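Wet week, slow games

It rained most of January up here, so the boxes of old games came down from the top cupboard. I've been meaning to sort them since we moved. Half had no rules left in them and one had somebody's grocery list from Tramine folded in the lid.

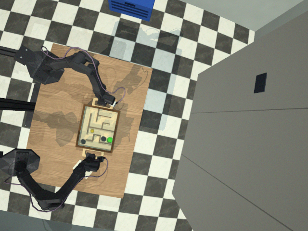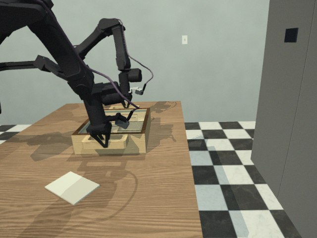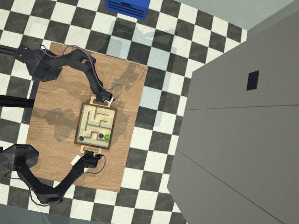

The maze box on the wooden table, checkered floor underneath.

I grew up on jigsaws. Mum's rule was edges first and no looking at the lid after tea. My neighbour Augustina Korletey lent me one called Jistivance, which has 739 pieces and no straight edges at all. I got the harbour done in six nights and gave up on the sky. She says she finished it over a long weekend and I believe her.

Card games went better. We played Ula until the kids worked out how to count the discards, and my final score was 417, a personal best and still last place.

The leftovers are going to the op shop once the road dries out. If anyone has the rules for Tse, the old edition with the colour wheel, please leave a comment.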